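Handheld grippers used to collect bag-handling data

Guveo has published a method for teaching robot arms to handle thin plastic film, using recordings made by people with handheld grippers in place of a remotely driven arm. The training set holds 2,262 recordings, of which 1,063 involve a bag. 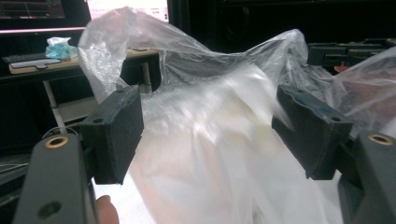
Plastic film between the two fingers of a handheld gripper. Photo: Guveo

Film is difficult for cameras because it creases, reflects light and shows whatever lies behind it. The Guveo model, named Ziseo, takes views from the gripper and from head height and predicts the next short stretch of hand movement. Both hands are recorded together, so that one can manage the bag while the other moves goods.
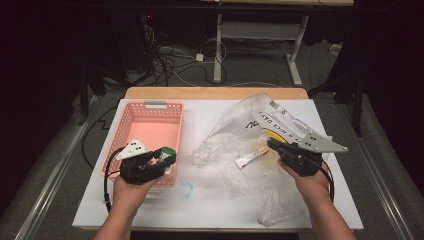

Bevine Bulletin, p. 2

Small items are transferred between a bag and a pink basket on a white table. Marker plates with black dots are fixed to the grippers. In tests at Bevine, the model trained on both views dropped fewer items than the one trained on the gripper view alone. Bags with heavy printing remain the weakest case. A second round of recording is planned for June.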